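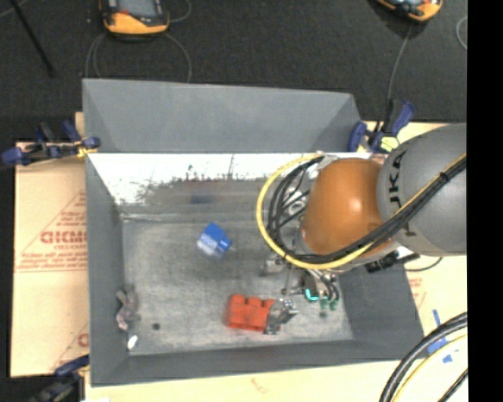

March 14, 2020

Gray bin, toy parts. Kamol Phuthong wants these bins for the Andum sorting trays and says the scuffs don't matter. I have my doubts. The floor is scratched and stained enough that small things get lost against it. The red-orange block is easy to spot, and so is the little blue piece. The crumpled grayish-pink thing by the left wall is another story — I'd call it trash, Kamol calls it stock.

The Irkmont catalog says the bins are good for 800 loads. Ours is at 337 by the log sheet. I don't believe either number.

To do: try scrubbing one with the stiff brush. Ask Ogura what a liner costs. No order for 24 more before April.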